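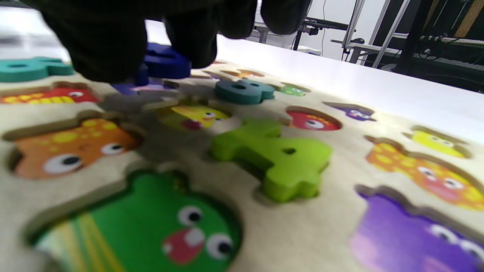 Wooden Puzzles from Our Shelf

Valentyna Zhuravel
June 4, 2020

Welcome to my small gallery of wooden puzzles. I started to collect them when my children were little, and I continued when they were not little any more. Many of them came from flea markets in Fedoruk, some were gifts, and a few I bought new, which my husband still remembers. I have 20 boards at home now, but I show only my favourites on this page. Please click on a picture if you want to see it bigger.

The monster board
The newest one on the shelf and the one which visitors ask to play with first. Every monster lives at the bottom of its own recess, so when you lift the piece you find somebody looking at you. The pieces are thick and in strong plain colours: royal blue, teal, lime green. I like very much that the board itself was left pale, without paint, and you can see the grain a little.

Red monster with yellow stripes
My favourite of them all. He has one round white eye and he needs a long place to lie down. My niece gave him the name Plarko, and after this we could not call him anything else.

Farm animals, Statley market
I bought this one in December, in very cold weather, from a man who wanted to go home. The cow was missing and he gave me a good price. I have cut a new cow from a piece of lime wood. She is a bit too fat for her place and must be pushed.

The same board, back side
Somebody wrote a child's name here in pencil, many years ago I think. I cleaned the board with a damp cloth but I left the name.

Boats
A puzzle with 4 pieces, for the smallest hands. The knobs are original. The paint on the sails is worn where children were holding them, and I do not want to repair it.

Fruit bowl
It was made in the workshop in Skino where my uncle was working for five years. The pear and the lemon have almost the same shape, and it makes even grown-up people angry. The pear goes on the left side.

Numbers
The three is turned the wrong way in the printing, so it is a mistake of the maker. I was told that such boards should be thrown away, but I am happy that this one was not.

Houses and trees
The most difficult one in the gallery. Each house fits in each hole, but the picture is right only in one way. My son solved it once and then refused to do it again.

How I keep them
The boards stand upright on the shelf, like books, with a piece of cotton cloth between them. Loose pieces are kept in small bags, and each bag has a label with the name of the board. I do not use any polish on printed pictures, because it makes the colours yellow. For dust I take a soft paintbrush, it goes well into the corners of the recesses.

If you have the cow from the Statley farm board, or you know someone who has it, please write to me. I can exchange it for a very nice spare duck.

Next gallery: Wooden Spinning Tops
Back to all galleries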